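Planner keeps routing the wrist through the same awkward pose, how do I make it stop?

Posted by Oğuzhan Işık

I've got a six-joint arm bolted to a slotted table with a 2F adaptive gripper, and I'm driving it from Wivex with the stock sampling planner. Pick and place of small parts, nothing heroic. The trouble is the path between pick and place. Most of the time it's a tidy sweep. Every so often, same start, same goal, the planner decides the last joint would enjoy a full turn on the way over, and the gripper cable gets wrapped round the forearm like a scarf.

I logged 169 plans overnight without moving the arm. 34 of them had the wrist turning through more than half a revolution. All of them pass collision checking, because as far as the planner knows the cable doesn't exist.

What I've tried so far:

Raising the planning time. It thinks for longer and then hands me the scarf anyway.

Path shortening after planning. Helps the elbow, does nothing for the wrist.

Fixing the random seed. Works beautifully until the part moves by the width of a fingernail.

Is there a cost I can put on the wrist joint, or do I have to model the cable? I would really rather not model the cable.

Remzi Oral

Have you tried slowing it down? We run ours at a quarter speed and have never had a problem with cables. Also check your payload setting, it's always the payload setting.

Larysa Yatsenko

Slowing it down will give you the same wrap with more time to watch it, so let's leave that one.

You don't need to model the cable. Check your goal first. If you're handing the planner a pose, the inverse kinematics solver is choosing the joint values, and on an arm where the joints go a full turn either way there's more than one answer for the last joint. Some of those answers are a whole revolution from where you are. The planner isn't being silly, it's faithfully going where it was told. Print the goal joint values for one good plan and one bad one and I'd bet you a coffee that joint six differs by 360 degrees.

Then, in order of effort:

1. Tighten the limits on joint six in your planning config. Leave the ones in the controller alone. I use plus or minus 130 degrees, centred on wherever the cable hangs at its most relaxed. That alone will probably fix it.

2. Ask the solver for several solutions, throw out anything outside those limits, and sort the rest by weighted distance from the current joints. I weight the wrist at 14 and everything else at one. There is no theory behind the 14. It was the first number that behaved.

3. A parallel gripper looks the same turned half way round, so offer both grasp orientations as goals. It gives the planner a cheap way out once you've taken its favourite toy away.

If you narrow the limits, start the arm inside them. Otherwise every plan fails with a start state error, and Wivex reports that with all the warmth of a parking ticket.

Kevser Polat

Agree with Larysa, especially about the start state. I lost most of a December afternoon to that error. One addition: keep your 169 start and goal pairs and rerun them after every config change. Ours is a dumb script that prints the largest wrist travel for each plan, and it has caught two "harmless" updates so far. 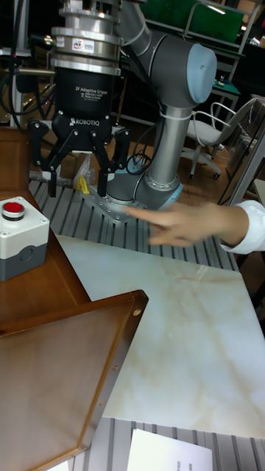 This page was last changed on January 13, 2021.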